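Handheld gripper left side drifting, then jumps
Forum: Data collection rigs

flatbed_moth
November 9, 2018
Long post, sorry. We're running a pair of the Wolano handheld grippers with the marker cubes, and the left one has started jumping in the recorded track. It'll be fine for a minute and then the pose flips over and the replay arm (an Ondeo) swings way out past the table. Yesterday it swung hard enough to trip the e-stop. 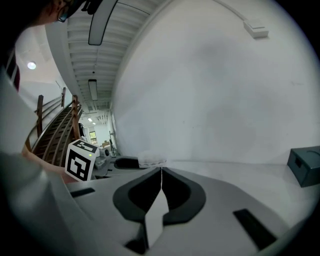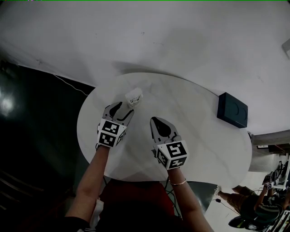

So far 17 out of 79 takes are junk, all left side. I swapped cables and recalibrated 2 times, no change. I'm leaning toward a bad tracker.

keelhaul_jr
Check the cube mount before you blame the tracker! Mine had a hairline crack in the bracket and the cube rocked when I squeezed the trigger.

pondscum
Disagree, a rocking cube gives you wobble. A full flip is the solver picking the wrong answer when it only gets one face. Are you near a window or shiny flooring?

flatbed_moth
Both, ugh. I wiggled the cube and it feels solid to me.

keelhaul_jr
Feels solid isn't a test lol. Put a dial gauge on it.

pondscum
Whatever the cause, please stop replaying raw tracks on a live arm. Put a speed limit in and throw out any jump over 10 cm.

flatbed_moth
Fair. Replay is off for now, blinds go down Monday, and I'll borrow a gauge and post numbers.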